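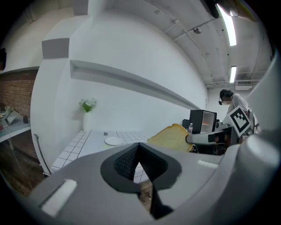

Lirberg Kitchen List, Vol. 4, Issue 60

Hi all,

Somebody wrote last week:

> Does anyone else on the list still toast bread for soup night? Mine
> goes limp before it gets to the table. Also, are carrots worth
> buying with the tops on? They cost more at Suldale.

Yes to toast, always! I take mine out when the crust is a shade darker than the middle and put it on a plain white plate, one layer only – stacking is what makes it go limp, at least in my kitchen. My oven says 400 but I don't believe a word of it, so I just keep looking through the door. We have a white tiled table here and I love it for this kind of thing, even if crumbs in the grout are a pain (an old toothbrush gets them out).

As for carrots,
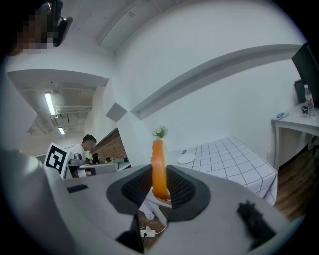

I do like them with a bit of green on top. They look so cheerful! If you buy the bunch, cut the leaves off before it goes in the fridge, and wrap the roots in a towel. The leaves are good chopped into soup, or mashed up with oil and garlic – spread that on the toast while it's hot.

Has anybody tried the Negri bread yet? I keep meaning to go Saturday and then I don't.

Back to my soup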